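Oven temperature and the sunken sponge: results from the July bake

9 Sep 2022

Readers who took part in the July test bake were asked to make the same plain sponge twice, once at the dial setting given in the recipe and once with a separate thermometer hung from the middle shelf. The Nollcombe Baking Circle received 982 completed forms. They cover gas, electric and fan ovens, and the notes below deal with the electric and fan results only. Gas ovens will be covered in the next issue.

The recipe was kept short on purpose. It used 100 g each of butter, caster sugar and self-raising flour, two medium eggs and a tablespoon of milk, baked in a single 18 cm tin with a loose base. Butter was to be at room temperature and the eggs out of the fridge for an hour. No baking powder was added beyond what is already in the flour, as too much raising agent will sink a cake in its own right and would have confused the results.

The most common fault reported was a dip in the centre. In most of these cases the thermometer read lower than the dial at the moment the tin went in. An oven light going out shows that the air near the sensor has reached the set temperature. The walls and shelves take longer, and when the door is opened the air is lost and the metal has little heat to give back. Forms that recorded a preheat of 22 minutes or more showed far fewer dips than those that relied on the light.

The second fault was a domed and cracked top, which came mainly from fan ovens. The usual advice is to drop the setting by 20 degrees when moving from a conventional oven to a fan one. Several readers had done this and still had a crack. Their tins were on the top shelf, close to the element, and moving down one position cured it in nearly every repeat bake. A dark tin has the same effect as a hotter oven, so anyone using one should check the cake five minutes early. 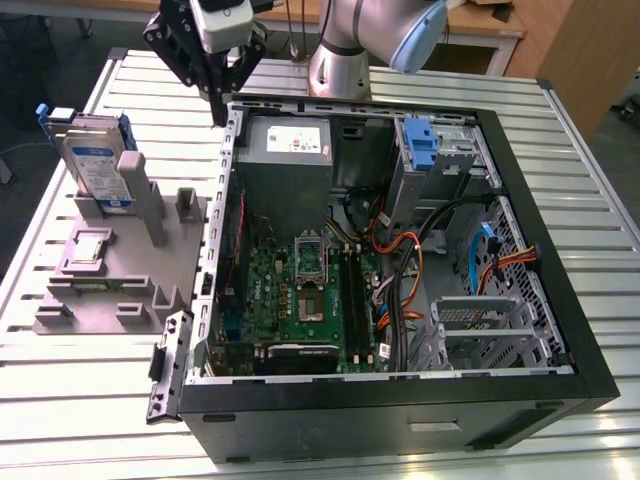

Tin size also needs a mention. A fair number of forms gave a 20 cm tin, which spreads the batter thinner and brings the baking time down. These cakes were often dry at the edge by the time the centre sprang back. If 20 cm is the only size to hand, increase the quantities by a quarter – the eggs are best weighed in their shells and the other ingredients adjusted to suit.

On mixing, the two methods allowed were creaming and all-in-one. Creamed sponges rose slightly higher and had a finer crumb. All-in-one sponges were more even from one bake to the next, and were less likely to curdle. Overbeating after the flour went in gave long vertical tunnels, visible when the cake was cut. With a hand mixer, stop as soon as no dry flour can be seen and finish with a spatula.

Testing for doneness gave mixed results. A skewer can come out clean from a cake that still sinks, particularly if it is pushed in near the side. Pressing the centre lightly with a fingertip was the more reliable check. The surface should spring back at once, and the edge should have started to shrink from the tin. Leave the cake in the tin for ten minutes, then turn it out on to a rack with the base paper still on.

For those keeping their own records, the following layout worked well and fits on one side of a card:

Dial setting and thermometer reading at the start
Shelf position, counted from the bottom
Tin size and colour
Time in, time out
Height at the centre and at the edge, in millimetres

The full table of results can be had on paper from the Nollcombe office or with the next order from the Konmont flour mill shop. Please state whether the electric or the fan sheet is wanted. Forms for the gas oven repeat are enclosed with this issue, and the recipe is unchanged apart from the milk, now given as 15 ml.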